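Wasley Hall backdrop, set-up day
Photo gallery

The black cloth went up on Wednesday morning at Wasley Hall, in time for the children's weekend in August. It is the third year we have used letters on fabric instead of the printed banner. The banner was hard to read from the back of the hall and cost a fair bit each time the wording changed. Cut-outs can be moved, stored flat and used again.

Riet Segers drew the letters and Jonas Mayrhofer did most of the cutting at home in Rustberg. There are 81 pieces in the box, counting the spares and the plain shapes. Ineke Groen and I put up the cloth and did the pinning.

We started at 9 and had the hall until the dance class came in at noon. The cloth is the old stage curtain from Plestetbridge, washed and cut down. It still has creases that won't iron out, but from the seats you don't notice them much.

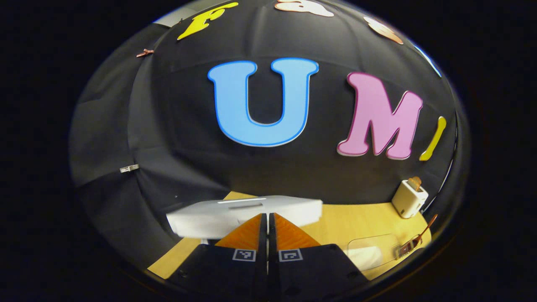
Spacing was the slow part of the job. Riet's paper plan was drawn for a flat wall, and the cloth has its own ideas, so we set the letters by eye and moved a few of them more than once. The colours were meant to change from one letter to the next, and I think the light blue U beside the pink M is the best pairing we have. Each of those two has an outline in a stronger shade of its own colour, which helps it stand out against the black. The yellow F is from a fancier alphabet than the M. Riet mixed the styles on purpose and had a few complaints about it last year, but the younger kids like picking out their own initials in different shapes.

Clips came from three different households, so they don't match. If you lent some, put your name on a bit of tape next time — Ineke has a jar of unclaimed ones at her place.

For anyone doing the same in their own hall, our cloth is roughly 2 metres high once it is hung. Letters smaller than 19 centimetres got lost on it when we tried them last year, so the small set now goes on the doors and along the front of the tea counter. Dark green and navy didn't work either. Stick to pale colours on black.

The letters come down on Sunday after the last session and go back in the box flat, with newspaper between the layers. Please don't fold the long pieces. Hendrik Vandenberghe has offered shelf space in his garage until next year, and the cloth will go there too, rolled on its tube.

Riet has the paper patterns if another group would like to trace them. Ask her at the hall, or leave a note in the Wasley pigeonhole.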